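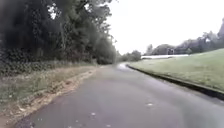

Ternero Path Counter, Set-up Guide, Section 4
Text: Coman Technical Publications

4.1 Choosing a position

The counter registers walkers and cyclists by passive infrared. Accuracy depends mainly on where the housing is fixed.

1. Choose a stretch where people keep moving. Avoid benches, gates and junctions.
2. Mount the counter at least 200 cm before any bend.
3. Point the lens straight across the path, at a right angle to the direction of travel.
4. Check that no road traffic passes behind the detection area.

Note: Leaves on the ground do not trigger the sensor. Branches moving in front of the lens may do so in direct sun.

4.2 Fixing the housing

1. Thread both steel straps through the rear slots of the housing.
2. Set the lens 830 mm above the path surface. Measure from the asphalt and not from the verge.
3. Tighten the straps by hand, then a half turn with the key supplied.
4. Press the level against the lid and correct any tilt.

Caution: Do not drill the housing. Extra holes void the seal rating.

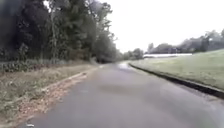

Fig. 4-2. Asphalt path with a bend to the right.

4.3 First start

1. Open the lid and connect the battery pack. The lamp blinks green twice.
2. Start the Timunska app and select Add Counter.
3. Enter the four-digit code printed inside the lid.
4. Set the path width. The factory value is 342 cm – change it if your path is wider or narrower.
5. Walk past the lens five times at normal speed. The app should show 5.
6. If the total is too high, lower Sensitivity by one step and repeat the walk test.
7. Close the lid and lock it.

Note: Two people walking side by side may be logged as one. Enter a correction factor under Site Settings if this is common at your site.

Caution: Use only the Westska battery pack, part no. 187. Other packs fit the tray but do not report charge level – the counter will then stop without warning.

For data download, see Section 5.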